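Ren Two-Arm Bench Kit - Builder's Guide
Section 6: Setting up the work table and the first cloth exercise

Written by Patricio Moya, with corrections from Kenneth Guthrie
Last revised Wednesday, September 6, 2023

By the time you reach this section you should have both arms assembled, both hands fitted, and the controller talking to all of it without complaint. If you skipped the homing routine in Section 5, please go back and do it now. I know it is dull. I skipped it myself on the first build in the Saltville workshop and spent a whole evening chasing a wrist that thought it was somewhere else.

What follows covers the table, the mat, the cables and the first real exercise, where the hands approach a piece of cloth and take hold of it. Give yourself an unhurried afternoon. A second person is a great help with the cable steps, and good company for the rest.

Placing the table

1. Choose a table that does not rock. Lean on each corner in turn with your full weight. If anything moves, shim the leg or tighten the frame before going further.

2. Set the table in front of the arms with its long edge facing them. Leave enough room that each arm can hang relaxed without touching the tabletop or the legs.

3. Lay a mat over the middle of the table. A large, dark, dull-surfaced desk mat works nicely. Smooth it from the center outward, and if it has been rolled up in its box, let it lie flat overnight under a few heavy books.

4. Bring the front edge of the mat close to the front edge of the table. You want the hands to arrive over the mat and not over bare wood.

5. Mark the position of the table legs on the floor with tape. On carpet, use cloth tape and press it down well. You will bump the table sooner or later, and it is so much nicer to slide it back to a mark than to measure everything again!

Note: The Misik controller stores the table height as a single number. If you change tables, or even add felt pads under the feet, enter the new height in the Workspace menu before you move anything.

Dressing the cables

6. With the power off, move each arm by hand through its full reach, slowly, and watch the cable at the wrist as you go. Leave a generous loop there. A loop that looks too long when the arm is folded is usually right when the arm is stretched out.

7. Fasten the cable to the arm with soft straps, leaving the joints free. Please don't use hard plastic ties here - they bite into the jacket, and you will not notice until the signal starts dropping out.

8. Repeat the full reach. If the cable pulls tight, drags on a corner or gets itself under the hand, undo the nearest strap and try again.

CAUTION: Never feed cable or adjust a strap with the motors powered. The fingers close faster than you would expect, and they do not know your thumb from a towel.

The first cloth exercise

Cloth makes a forgiving first object. It has no wrong side, it doesn't roll off the table, and if a finger comes down too hard nothing gets broken. Use something with a bit of texture, such as a small hand towel or a washcloth, in a color that stands out from your mat. Crumple it loosely before you put it down. A neatly folded cloth gives the fingers very little to get hold of, and a tight ball tends to get pushed along ahead of them. For this exercise one hand works above the mat while the other waits low, in front of the table. 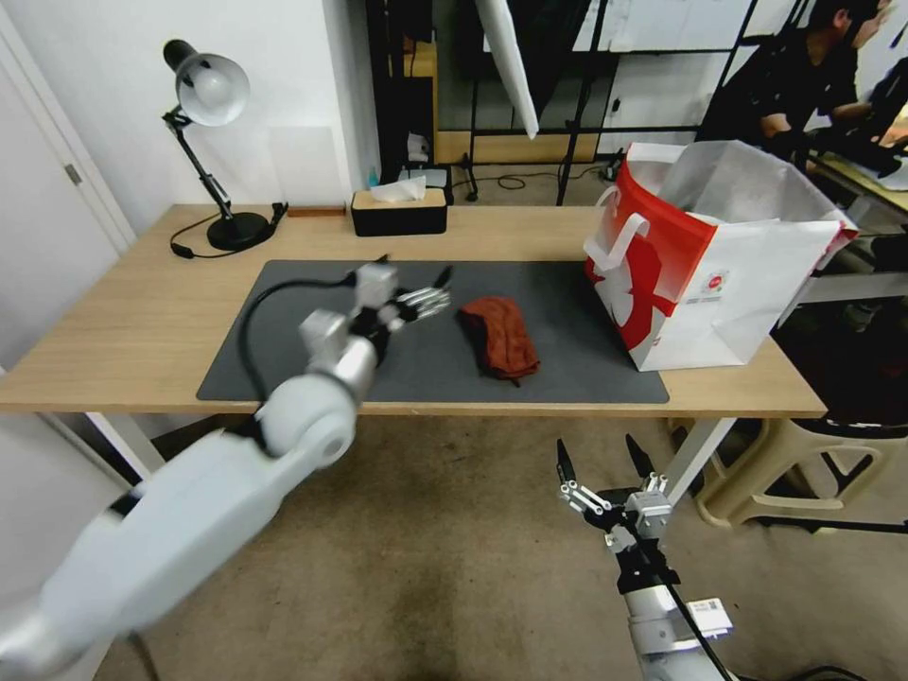 Can I use a different cloth once the exercise is working?
Any soft cloth will do, provided you run the grip calibration again first, as a thicker fabric needs the fingers to open wider and close with a little more force.

9. Put the cloth near the middle of the mat, where both hands can get to it.

10. Turn on the controller and wait for the steady tone. Then set the speed limit to 20 percent. Leave it there for the whole of this section, however well things seem to be going.

11. In the Tasks menu, choose Approach and Hold. The working hand should travel in over the mat and stop a short gap from the cloth.

12. Check the height of the fingertips by crouching down and looking across the mat from the side. They should hover clear of the surface. If they touch, press Stop, raise the approach height by 4 millimeters, and start again from step 11.

13. When you are happy with the height, choose Close. The fingers will move in and gather the cloth. Let the hand hold for a few breaths, then choose Release.

14. Run the cycle 6 times, crumpling the cloth afresh each time. Make a note of any miss, and of which way the cloth was lying when it happened.

Note: The stock grip value is 2000. Kenneth prefers to start lower and work his way up, and he has the patience for it. I leave the number alone unless the cloth slips, and then I raise it in small steps. Either way is fine, but write down where you ended up, in pencil, inside the back cover of this guide.

CAUTION: Keep the Stop button within reach of the person at the controls at all times. Anyone else in the room should stay out of the reach of both arms while the motors are on, and that includes leaning in to straighten the cloth.

If the hand misses

Most misses come from the table having moved. Check the tape marks before you touch any settings. If the table is where it belongs, look at the mat, which can creep forward a little with repeated runs. A few squares of rubber shelf liner underneath will cure it.

If the hand arrives in the right place but the fingers close unevenly, run the finger test from Section 5 again. A slack linkage at one knuckle is the usual culprit. The small screw can be turned with the driver in the Rekesley tool roll. Go an eighth of a turn at a time, and test after each.

Shutting down

15. Choose Rest and wait for both arms to settle.

16. Switch off the motors first, then the controller.

17. Take the cloth off the mat and put it away with the guide. Section 7 uses the same one.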